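Rumgate, 8 October 2019

Vinier Puts Robot Arms on the Condiment Bench, and the Crew Stays Put

I've run the tray-packing floor at Vinier for 19 years, so when they asked me to write this one up I said sure, as long as I could say it my way! Starting today, robot arms are taking over part of the pick-and-place work at our Rumgate kitchen. We pack 2599 meal trays on a full shift, and that's a lot of reaching (ask my shoulder).

All 116 of us keep our jobs and our hours. Five packers trained on the arms in April and now set up the practice tables, watch the grips and hit stop when something looks off. They got a raise for it too, and yes, I checked.

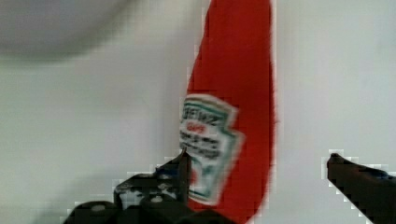
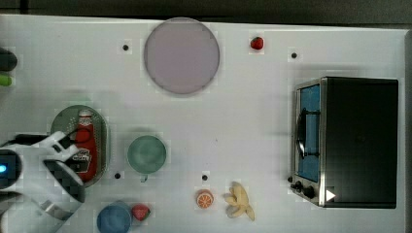 My favorite part is that packers get to decide what the arms practice on. We asked for the stuff we handle all day, and bottles came first. A ketchup bottle is a different job lying on its side on a tray than it is standing up, and my crew had plenty of opinions about where the fingers should go! The Prindside kitchen gets its arms next, and we'll be sending our people over to help them get going.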